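Last updated: November

Guest room bedding, the pillow question again

marblehen
Hello all, and sorry in advance for the length! I've been getting the little room ready for my sister's two kids, and I'm stuck on pillowcases. I have a gray one with white cartoon polar bears and a pink one with a cat face and peaches on it, and my husband says they clash so badly that the kids will fight over them. I ordered both from Dernbridge and paid with my Amex, so I could still send one back, but oh, I do love them. Would you match them or leave them be?

quiltsandtoast
Leave them be! Mine are grown now, and for years each one knew exactly which pillow was theirs. Matching sets only started arguments at bedtime over who had drooled on which.

Nigam_538
I'll disagree, kindly. My two wanted the same thing down to the last button, and if one had gotten the cat and the other the bears there'd have been tears until 9 at night. I'd buy a second cat one and keep the bears for yourself.

marblehen
Well, the bears are rather restful, so I wouldn't mind that one bit. The cat has pink cheeks and a small bow, and I suspect my niece will claim it before her coat is off.

cusa_lane
Whichever way you go, wash them before anybody sleeps on them. The peach prints I've bought (we have a whole shelf of fruit things over here in Cusa, don't ask) came out softer after the second wash. And are you still giving away the red toaster, or did I miss it? I'd happily trade you a jar of plum butter.

quiltsandtoast
Get in line, cusa, I asked about that toaster first!

Nigam_538
Still voting for two cats, for the record.

marblehen
You're all very sweet. I'll decide after supper. 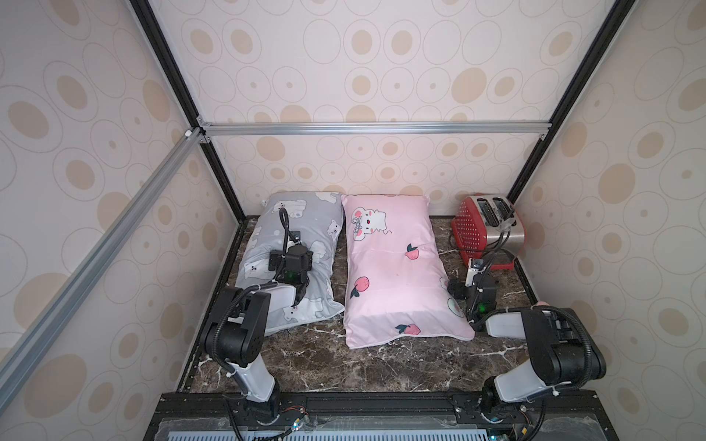
Page 2 of 9

cusa_lane
Oh, the peaches with their green leaves! Keep both, and please don't let anyone talk you out of the bears. I like the toaster even more with that red side, so the plum butter offer stands.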